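Catering Basics, Unit 4: Setting up a snack counter

Okay, last time we did pricing, and I promised this one would be more fun. I ran the Gerberg kiosk for a couple of summers before I taught anything, so most of what follows comes from there (and from getting it wrong!).

Start with the tray. Everything you serve passes over it, so it goes in front of you with clear space on both sides. One sandwich per tray at first, please – you'll want to pile them up, and then the bread gets squashed and the filling slides out. 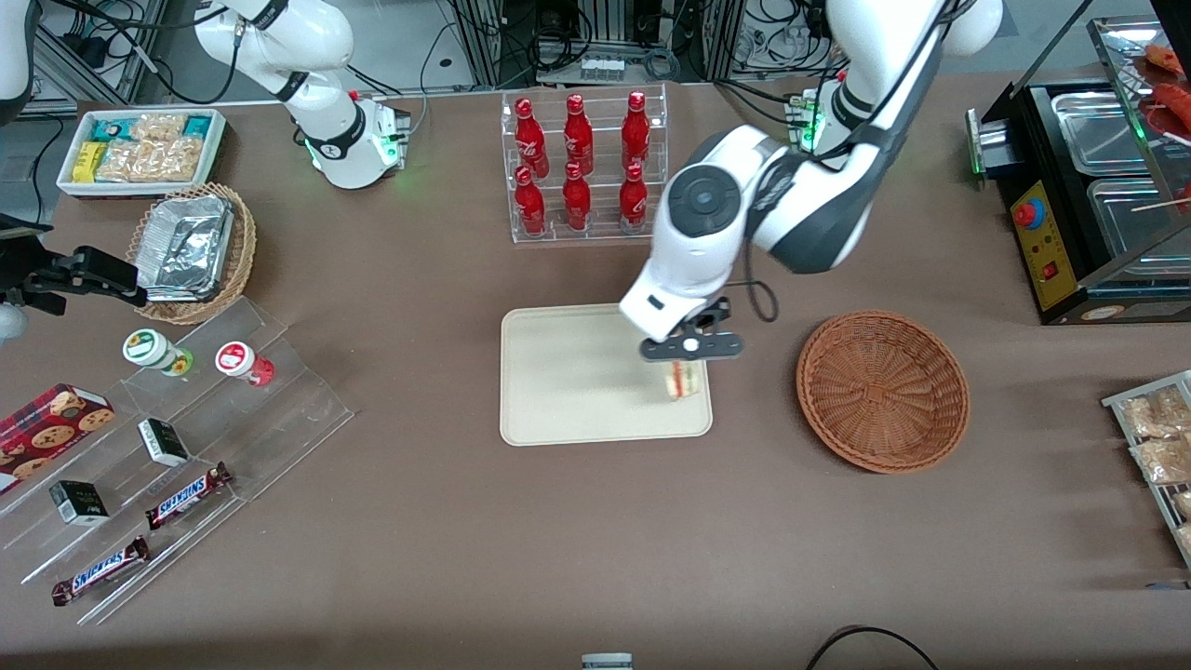

Next, think about reach. The warmer goes to one side, switches facing you, and the baked goods stay wrapped on a rack close by. Drinks can sit at the back, on a stepped stand if you have one, so the labels show. I like a wicker basket beside the tray too, for rolls or napkins, whatever your menu calls for.

At Udora they served 121 people in one lunch break from a single table, and I still think about how little anyone there had to walk!

For next class: sketch your own counter for a 64-seat hall, marking tray, warmer, rack and drinks. Pencil is fine. The Veloso reading starts on page 555 – skip the part on ovens, we'll get to it in April.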